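A box of snacks for October, in June

21/06/2023

So my college roommate's birthday is in October and yes, I know what month it is. But she moved overseas and the last package I sent her took so long that the birthday card arrived with the Christmas one. This year I'm getting a head start, and if I chicken out and eat everything I still have time to buy it all again.

I bought most of the snacks at Limar, the little import grocery next to the tire place on Alvarado. I went in for soy sauce and came out with a $16 bag of candy and no soy sauce. They've moved the cookie sticks up front by the register (dangerous!) and I'm a sucker for anything from Glico. The wrappers are so loud and cheerful, all dots and comic book colors, and I love the big toasty biscuit stick on the front. 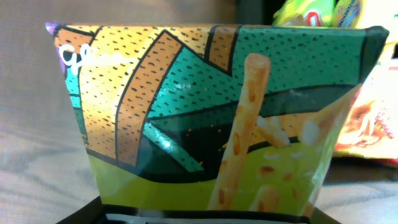
She and I used to split a pack of these on the bus home, and she always got the last one because I'm a pushover. We were broke and it felt like a fancy dinner. I also threw in PRETZ, because she likes salty way more than sweet, and a bag of HARIBO gummies because I like sweet way more than salty and I'm the one paying.

The box is one I've been saving since last winter. It's a really dark green, nearly black, with a lid on a hinge that folds all the way back, and it's much too nice for the recycling. It had been living on top of the fridge holding takeout menus. I gave it a wipe, opened it up on the table and put the snacks out to see what I was working with. The HARIBO bag is the troublemaker. It's bigger than the PRETZ and crinkly, and I'm thinking it goes in first with the little stuff tucked around it. Or maybe on top, so she sees the gummies right when she lifts the lid? I went back and forth on this for longer than I'd like to admit. 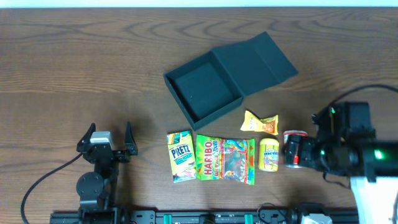
Still on my list

Tissue paper, the plain kind
A card (I have 3 in the drawer and they all say Get Well)
Packing tape
Something from Drevau if they have the sea salt caramels again
Ask at the post office about the customs form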